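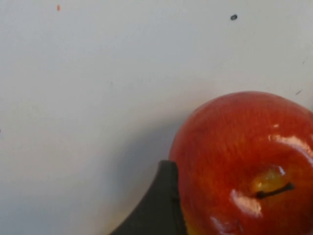 Does slowing down help? Final report, grasping group 4
Chak-lun Yau, with I-hsuan Lu and Arvo Turunen

Our question sounded easy when we picked it in January: if you train a gripper policy on slow demonstrations, does it bruise less fruit than one trained on demonstrations done at normal speed? I'd assumed yes, I-hsuan had assumed no difference, and Arvo wanted to find out how many apples the department would pay for.

We used the Bernow arm in the teaching lab with the two-finger gripper and the small wrist camera. All the demonstrations were done by hand with the Gevton controller (the older one, with the sticky trigger, sorry to whoever has it next). We recorded 304 in total and split them evenly, half slow and half normal. The three of us took turns so that the policies wouldn't just learn one person's habits, though if you watch the recordings you can pick out Arvo's straight away. He always comes in from the left.

Then we trained two policies with the same settings and gave each one 60 test grasps. A grasp counted if the apple was lifted and held until the arm reached the tray. Afterwards each apple sat overnight and was checked for bruises by Shuk-fan Hsiao, who wasn't told which policy had handled it.

What we got

Slow policy: 51 of 60 held, 6 apples bruised
Normal policy: 49 of 60 held, 17 apples bruised

So on holding the apple there's hardly anything in it, and I wouldn't bet my lunch on those 2 extra grasps. The bruising is the interesting bit! We'd expected the fingers to squeeze harder at normal speed, but the force logs for the closing part looked very alike. Most of the difference came earlier, when one finger touched the side of the apple before the other and gave it a shove. The slow policy still touched early quite often, it just arrived more gently.

I-hsuan had the good idea of going back through the wrist camera recordings and marking the moment of first contact. This took ages. Red skin against a dark finger is easy enough to see, but the shiny patches on the apples move about as the camera moves, and our first attempt at doing it automatically kept mistaking them for contact. We gave up and did it by eye, each of us marking every clip, and took the middle value.

Things that went wrong

The Clisow force sensor drifted as it warmed up. We only spotted this after the first batch of tests, so we threw those out and ran them again with a reset before each grasp. The 60 per policy are all from the second go.

We also bought the apples in two lots, and the second lot felt firmer to me. Both policies got apples from both lots, but we didn't keep track of which was which, and we should have.

What I'd do next

I'd like to try normal-speed demonstrations with only the last bit of the approach slowed down. If the shove really is the problem, that ought to give most of the benefit and save a lot of recording time. Chin-lung Chiang has the arm after us and says he might try it on pears. Our clips and contact marks are in the group folder, under "apples_final", and the older folder can be ignored.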